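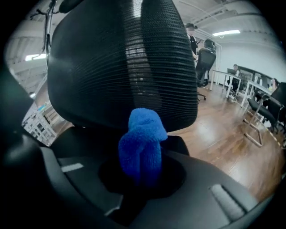

*Reading time: 2 minutes*

Course: Care of Office Interiors
Handout for session 8, Mesh Seating and Soft Cloths
Instructor: Despina Kyriakidis

Read this before the practical. Bring a notebook and closed shoes.

## Mesh backrests

The mesh on a task chair is a woven sheet held under tension by a frame. On the black chair in the photo the lines run tightly from side to side and the back bulges outward. Dust settles between the lines, mostly low down where the mesh meets the frame, and a dark mesh hides it well until light strikes it at a low angle. Crouch and look up at the back from below before you decide a chair is clean.

Order of work:

1. Vacuum with the soft brush head, on low suction. Follow the direction of the weave.
2. Go along the lower edge again with a dry detail brush.
3. Wipe with a damp cloth. Wring it out until it no longer drips.
4. Dry with a second cloth and leave the chair out of use for 14 minutes.

Do not press hard in the middle of the panel. Stretched mesh does not come back, and replacing a panel on the older Drilero chairs costs more than the cleaning contract allows for one seat.

## Cloths

Fuzzy fabric, such as the bright blue piece in the photo, picks up dust dry and needs very little water. It also snags. Check the frame for burrs and exposed screw heads first, and fold the cloth so the loose edge is inside your hand.

Color code used at the Skidport site:

| Color | Use |
|---|---|
| Blue | Chairs, desks, screens' outer casings |
| Green | Kitchen surfaces |
| Red | Restrooms only |

Wash blue cloths separately the first two times. No fabric softener. It coats the fibers and they stop holding dust.

## Wood floors under chairs

A glossy brown floor shows streaks wherever ceiling lights reflect in it. Drips from a wet cloth leave dull spots in the finish. Roll the chair onto a mat before step 3, or put a dry towel under the base. Check the casters for grit while the chair is on the mat. Grit does most of the scratching.

## For the practical

Work in pairs. One person cleans, the other fills in the Notmont sheet (chair number, condition before, condition after). Then trade. Achilleas Sarantis will sign the sheets.

Reading for next time: the Fülöp notes on upholstered seats, section 2. Skip the part on leather, we cover it in October.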